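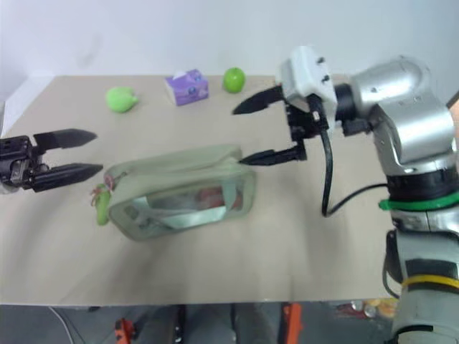
Translucent zip pouch, tabletop.

Appliance records, revised
2020-02-02

I rebuilt the appliance file in December and have now used it long enough to write down how it works. The old version was an accordion folder with a tab for each room. It failed whenever something moved. The dehumidifier started in the basement, spent a summer in the back bedroom, and ended up with paperwork under both tabs and a spare filter under neither.

The new version uses one zip pouch per appliance. A pouch holds the manual, the receipt, a data card, and any small parts that came in the box and were never installed. Parts too big for the pouch go on the utility shelf with a tag carrying the pouch number. Pouches are numbered in the order I made them, and the number has no other meaning. I tried coding the room and the year into it, and the codes were out of date before I finished the kitchen.

The data card is an index card with seven lines:

Pouch number
Maker and model
Serial number
Purchase date and seller
Consumables, with part numbers
Fasteners and tool sizes
Service log, continued on back

The line that has paid off most is fasteners and tool sizes. When I open a machine for the first time I write down every driver and socket I needed. The dishwasher kick plate takes a quarter-inch nut driver, and I had worked that out from scratch on three separate occasions. The dryer's rear panel has two screw lengths, and the long ones go in the bottom row. If you put a long one in the top row it bottoms out before the panel is snug, and the panel buzzes on high heat.

Model numbers need more care than I used to give them. The number on the carton often drops a suffix that is on the rating plate, and the suffix can decide which gasket or belt fits. I copy from the plate only. On the refrigerator it is inside the left wall behind the crisper. On the range it is on the frame behind the bottom drawer. The Hovidmont water heater has its plate facing the wall, so I read it with a phone held at arm's length and then copied the number onto masking tape on the front of the tank.

Receipts are a separate problem. Most store receipts are thermal paper, which darkens with heat and fades with light, and some plastics seem to speed up the fading. I had a vinyl sleeve turn a Clastham receipt completely blank in under two years. I now photocopy every thermal receipt onto plain paper, put the copy in the pouch, and fold the original inside it so that it never touches plastic. I haven't run a controlled comparison. The originals from before the change were in different rooms and different sleeves, so they tell me very little.

For pouches I bought a pack of 20 from Plusum. They take a half-letter manual flat and a full-size one folded once. The zippers are adequate. One separated at the corner the first week, and I closed it up by squeezing the slider lightly with pliers. Opaque pouches would cost less, but then everything depends on the label, and I have lost enough labels to want a second way of finding things. Label tape also lifts off flexible plastic at the corners. I gave up on it and put the data card facing outward with the number written large across the top.

Baltazar Arriaga, who has been servicing furnaces in this county since before I owned one, looked over the furnace card and had two corrections. He wanted the filter size written as the actual measured size next to the nominal one, and he wanted the static pressure reading from each visit in the log. I had been recording only "checked, OK", which he pointed out tells the next technician nothing. Both are on the card now, and I went back and added measured sizes for the range hood and the dehumidifier too.

Manuals I keep in English only. Many of them are stapled in the middle with four languages bound together, and removing the extra sections cuts the thickness enough to matter. The Tapia sewing machine manual was the exception — the threading diagrams are printed once, in the center, and every language refers back to them. That one stays whole and makes its pouch hard to close.

Total spent was $46 including the cards. Still open: the garage. The compressor, the pressure washer and the opener have no cards yet, and the opener's manual is missing. The maker has a scan online for a later revision with a different logic board, so the wiring page is no use to me. I'm going to trace the terminals myself and draw it on the back of the card.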